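Cleaning painted wood without wrecking it

I've lived with painted panelling in three houses now, and I've ruined a fair bit of it. These are the things I do these days, mostly learned after we moved to Prollville and inherited 34 years of somebody else's polish.

Dust first, always. A soft, dry paintbrush gets into the mouldings far better than a cloth, and if you go in wet you just make grey paste in the corners (ask me how I know!). Start at the top and work down to the floor.

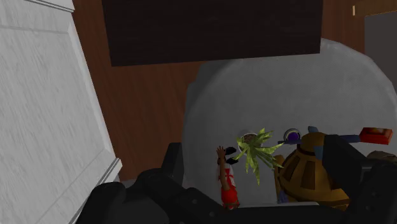
Washing

One small squirt of washing-up liquid in a bucket of warm water is plenty. I wring the cloth until it hardly drips, do a patch, then dry it straight away with an old tea towel - never leave puddles sitting on a ledge. For scuffs I use a dab of bicarb on a damp finger and go gently, or you'll take the shine off.

Round tables

Wipe in circles from the middle outwards and catch the crumbs at the rim with your other hand. Sticky rings usually lift if you lay a warm damp cloth over them for 8 minutes and go and have a cup of tea.

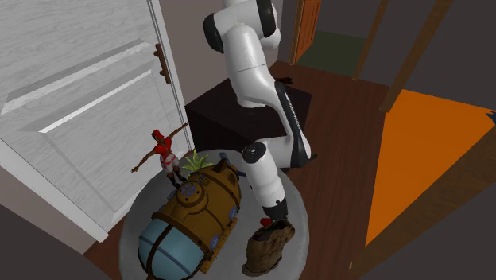
I do mine last thing in the evening, when everyone has finished with it, and then it's dry by breakfast. If the cloth starts to smell, boil it in an old saucepan or bin it. Mine get cut up from worn-out pillowcases, and one pillowcase keeps me going until June at least.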